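Neues aus der Werkstatt: Greifplanung in Ilari 2.0

Juli 2026

Der Sommer-Release ist draußen, und wir freuen uns wie die Kinder! Ilari, unser Planer für Greif- und Ablagebewegungen, hat einen neuen Kern bekommen, und der größte Teil davon dreht sich um ein Thema, das uns seit dem Winter begleitet: dünne, biegsame Dinge, die dicht nebeneinander liegen oder stehen. Stiele, Kabel, Schläuche, alles, was sich wegdrückt, sobald man es berührt.

Bisher hat Ilari jedes Objekt als starre Hülle behandelt. Für Kartons und Becher reicht das völlig. Bei einer Blume mit Blättern bläht sich die Hülle aber so weit auf, dass der Planer überhaupt keinen freien Weg mehr findet und mit der berüchtigten Meldung »no feasible approach« aussteigt. (Wer unser Forum liest, kennt sie. Wir haben sie auch alle gründlich satt.) Version 2.0 unterscheidet jetzt zwischen hartem und weichem Raum. Wände, Gefäße und Böden bleiben tabu, durch Laub darf der Finger streifen, und das kostet in der Bewertung nur ein bisschen. Wie viel, stellt ihr mit dem Parameter soft_cost ein. Der Standardwert ist 12, für empfindlichere Ware würden wir höher gehen.

Damit das klappt, muss die Wahrnehmung mitspielen, und da kommt Fenell ins Spiel. Unser Segmentierungsmodul liefert ab sofort für jeden Bildpunkt eine Nachgiebigkeit mit, von »starr« bis »gibt sofort nach«. Tín Cao hat dafür 900 Szenen nachannotiert, teils bis spät in den Abend, und die Masken an den Blatträndern sind dadurch so viel sauberer geworden, dass wir zuerst an einen Fehler in der Anzeige geglaubt haben. Großartige Arbeit! Schwierig bleibt es im Nahbereich: Blüten, die fast an der Linse der Handgelenkkamera kleben, sind unscharf und verschmelzen mit ihren Nachbarn. Fenell setzt dort die Konfidenz herunter und greift auf den letzten brauchbaren Tiefenwert zurück. Schön ist das nicht, aber es verhindert die wilden Ausweichbögen, die 1.x an solchen Stellen gern gefahren ist.

Unsere liebste Testaufgabe ist im Moment das Blumenregal, intern nur »die Floristik« genannt: Kunstblumen vor Ziegelwänden, eine Vase, und der Planer soll einen einzelnen Stiel anfahren, ohne die Vase anzurempeln.
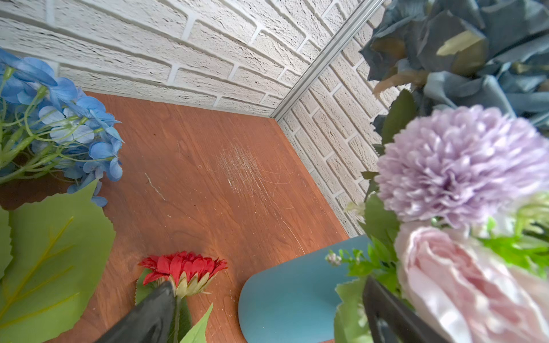
Blick der Handgelenkkamera: rote Gerbera am linken Greiferfinger, rechts davon die blaugrüne Vase.

Interessant ist die Aufgabe wegen der Ecke. Zwei Wände, Boden und Vase schränken die möglichen Anfahrtsrichtungen stark ein, und gleichzeitig ragt das Grün genau dorthin, wo die Finger gern hin möchten. Der alte Planer hat hier fast immer aufgegeben. Mit 2.0 bekommen wir meist mehrere Kandidaten, und die Visualisierung zeigt euch jetzt auch, warum einer davon gewonnen hat: Jeder Kostenanteil lässt sich einzeln ein- und ausblenden. Probiert das unbedingt aus, man lernt dabei richtig viel über die eigene Zelle.

Noch ein paar Dinge aus dem Änderungsprotokoll:

Der Logviewer Perić öffnet Aufzeichnungen jetzt direkt aus dem Planer heraus und springt an die Stelle, an der die Bewegung geplant wurde.

Der Kollisionsprüfer nutzt bis zu 16 Threads. Auf kleineren Rechnern bitte max_threads heruntersetzen, sonst wird die Oberfläche zäh.

Alte Konfigurationen werden beim ersten Start umgeschrieben. Vorher sichern! Die Option rigid_only gibt es weiterhin, sie heißt jetzt aber soft_space: off.

Im August folgt die Anbindung an Cuvham, unsere Simulationsumgebung, dann könnt ihr weiche Hindernisse auch ohne Roboter durchspielen. Wer vorab testen möchte, schreibt uns kurz, am liebsten mit einer Aufzeichnung, an der 1.x gescheitert ist. Je vertrackter, desto besser.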